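Course Materials > Automation Planning > Unit 4 > Handout: Budgeting a Hand-Held Gripper Station

Unit 4. Budgeting a Hand-Held Gripper Station
Instructor: Wubit Araya

4.1 Scope

Students price one station for recording cloth handling with hand-held grippers. The arm is budgeted separately in Unit 5. Treat the station as three cost groups: grippers, work surface and room. Most first drafts cover the grippers well and leave the other two thin.

4.2 Wear parts

Finger pads are consumables and get their own line. The covering wears at the edges first, and dust and lint collect on the face. Inspect the pads before ordering and log any lifted or frayed covering. 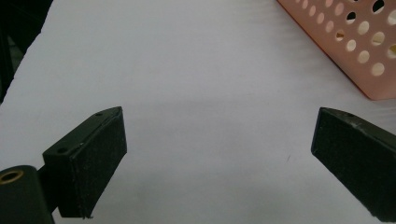 Gripper fingers open over the white work surface. Note the pad edges.

For the course exercise, use the Zarska price list: 16 per pad set, 238 per finger pair with bracket. Plan on 10 pad sets per station per year. Small screws go under sundries – do not itemize them.

4.3 Work surface and props

A plain table with a pale covering is enough. Baskets and garments are cheap, but they need a line so that replacements can be bought without a new approval. Allow 200 for the year.

Two-handed work needs two grippers, which doubles the gripper line. Cables also need a line of their own, with enough length to clear the table edge while the operator reaches into a basket. Check the floor layout for rails, tripod legs and power strips before fixing cable lengths.

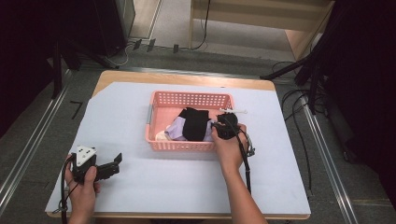 4.4 Comparing quotes

Request quotes from Odlow and Dalisano on the same parts list. Put shipping and spare pads on separate lines in both. If one supplier bundles pads with the finger pair, ask for the unbundled price – bundles hide the yearly cost.

4.5 Assignment

Submit a one-page budget with first-year and second-year totals. Ekrem Türkmen takes questions on the spreadsheet template. Due Monday, before lab.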